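December 22, 2023

Spent the morning on the budget again, which is to say I moved the same money between columns and felt busy. The request has to be in before the building empties out, and then it will sit unread until well into the new year, like every request before it.

The Frerichs quote came back. They want 207 dollars for a replacement cable harness, one, without the connectors. The connectors are a separate line. I wrote to ask whether the cable could be used without them and got a very polite answer that answered something else. I put down 2 harnesses anyway. The one on the arm now is held in place by loops and optimism, and I would like to own a spare before April, when Zellano comes to see whether we deserve the second year.

Then fingers. Olgate sells a soft set and a stiff set. The soft set is what we need for anything with fur or limbs. The stiff set is what we can afford. There is a bundle with both, priced so that buying it makes you feel like you saved something. I have been in and out of that page all week and now it follows me around the internet, next to ads for slippers.

The big item is still the second arm. I had it in, took it out at lunch, put it back after coffee. Without it we run one bench and take turns being annoyed. With it we blow the ceiling and get the lecture about priorities. I have left it in, with a paragraph of justification that uses the word "throughput" 3 times. I will cut one of them tomorrow if I have any shame left.

Things I forgot last year and have remembered to write in this time:

- shipping
- shipping the wrong one back
- a new liner sheet for the bin
- clamps, proper ones, enough for both ends of the table
- screws (we buy good ones and then they go and live on the floor)

Wevuretti offered a service plan by phone. 4 visits a year, travel extra. The man was so pleasant that I nearly agreed to it before asking where they travel from. Far, it seems. I've parked it under "later," where the label printer has been since spring.

Toys come out of petty cash, so at least I don't have to explain those to anyone upstairs. A plush animal costs less than a lunch and holds up better than most of our hardware. I did once try to list them as "deformable test objects" and the form came back asking for a supplier number.

Still to do: page numbers, the totals row, and a check that the totals row adds up to the number I typed on the cover.
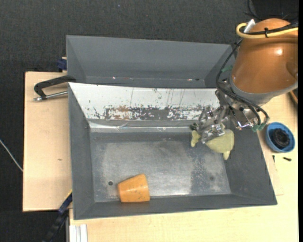

**BENCH / WISH LIST**

Plush in the gripper, orange cone waiting on the floor of the bin. The white liner sheet is stained rust brown and scratched, so it moves up the list, above the label printer and below the harnesses. The bin can stay as it is. Ask Olgate if the bundle price holds past the holidays.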